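Forum > Shop Floor > Automation > Small Parts Assembly

Two-arm robot on the kitting bench, what happens to the bench people?

gearlash82
Mar 26, 2022
Our plant in Clanudley is trying a two-arm setup from Clestari for kitting and small assembly. There are 10 of us on those benches now. Management says no layoffs, but second shift hiring stopped the same week. Has anybody been through this?

tolbert_q
We went through it at Egilsson. No layoffs, true. People who left weren't replaced, and the rest of us got moved to inspection and rework. Pay stayed the same. The job is quieter and I don't like it as much.

pinfit
I'll disagree a bit. I did peg and bushing work for years and my thumbs are shot. Now I load trays and sort out faults, and I go home without ice packs. Ask for the training in writing before the trial ends.

tolbert_q
Training was one afternoon for us. After that you waited for the tech.

gearlash82
They have it on practice boards for now, pegs and a gear. I stood there for part of my break.
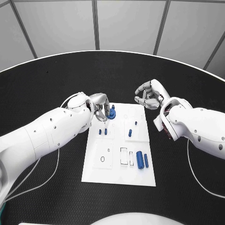

Left hand with the gear over the board, right hand free.

rework_ron
What rate do they want? We do around 500 kits a shift by hand. If they set the quota off the robot, whoever feeds it never sits down.

gearlash82
No number yet. The Grirorus line across the aisle got a new quota in September and nobody asked them first.

pinfit
Then get your steward in before there is one. And find out who clears a jam. On our floor that was extra work for the same grade until we filed on it.

rework_ron
Same grade here, still. I wouldn't sign anything that says "other duties."

Reply | Quote | Subscribe | Back to top

Related threads
Cross-training pay, who gets it?
Tray loading and sore backs
Moved to inspection after 10 years
Fault lights nobody answers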